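Notes from a parent volunteer who still isn't convinced

March 20, 2021
Filed under: robot club, grumbling

I signed up to help with the Lakley robot club in October, when the club went fully online, and I said in my first post that I gave it until spring to win me over. Spring is here. I'm going to try to be fair.

The project this year is a two-arm handoff. One arm picks up a block, the other arm takes it. The kids do all of it in a simulator, from their own kitchens, and the club meets on a video call to look at what everyone's arm did. The competition is run out of Stasthorpe and it is simulator only too, so there is no real arm anywhere in this. That bothers me more than it bothers the students. I learned to fix things by breaking them, and you can't strip a screw in a simulator.

My kid's team is called Brinduvari. I have asked what it means and been told it doesn't mean anything.

What I see over their shoulders most evenings is the view from the hand, looking out past the fingers. It took me a while to get used to. You never see the whole arm you're driving, only the end of it and whatever it has hold of.
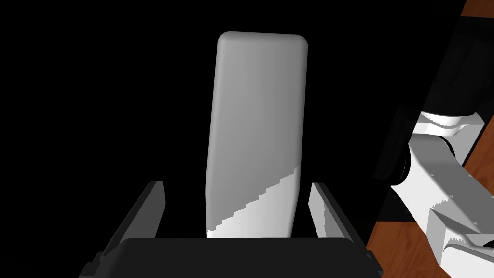

Gray block in the gripper, second arm off to the right.

The block is the thing to be handed over. It's tall and plain, and when it's in the fingers it hides a good part of what's behind it. The team spent two whole meetings arguing about whether that mattered. One side said the hand view was all they needed. The other side wanted to look from overhead before every move. I thought the second side was right, and I kept my mouth shut, because parents are supposed to.

Then there is the lighting. See the bright part low on the block, with the edge like a staircase? I asked if the block was painted that way and got a long answer about shadows and how cheaply the program draws them. Fine. But if a shadow comes out in steps, I have to wonder what else comes out in steps. Friction? Weight? The students say those are handled separately. They say it with a lot of confidence for people who set the friction by trying numbers until the block stayed put.
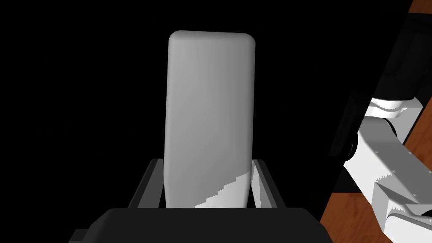
Still holding on. Those jagged edges are on the other gripper too.

Here's my real complaint. The rules let a team run its program as often as it likes and send in a log. Brinduvari's log is up to 3958 tries. The scored part is 100 tries in a row with nobody touching the settings, and I like that rule very much, but the kids treat it as a chore to get through at the end. When a run goes bad they hit reset before anyone has asked why. I'd trade all those tries for 300 with a sentence written next to each one. I suggested this on a call. It was not popular.

To be fair, as promised: they do know things now that they didn't know in October. They can tell me which way a joint turns without looking it up. They learned to save their work after losing a week of it. The club uses a lesson packet called Gagnon, and I had low hopes for it, but the chapter on closing the fingers slowly is good plain writing and I read it twice.

The next chapter has them start with nothing in the hand and work out where to go from there. I think it should have come first.

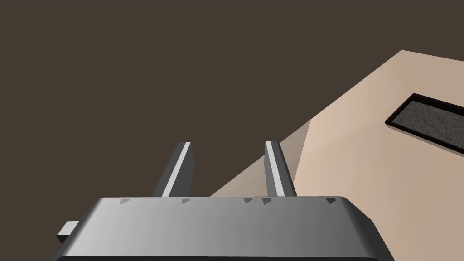 4 min read

So that's the open gripper, with the table sloping off beyond it and a tray up in the corner. I like this view better than the ones with the block in it, maybe because I can tell what I'm looking at. Asked where they'd send the hand next, the team gave me three different answers, and for once they talked it over before anyone pressed a key. It was the best ten minutes of the season.

Am I won over? No. I'd still like to see them pick up one real block with one real arm, even a bad one, and drop it on one real floor. I've asked whether the Lakley budget could stretch to a used kit for next year and was told to put it in writing, so I'm doing that tonight. If you have bought one for a school club and regretted it, leave a comment and tell me how much you regretted it.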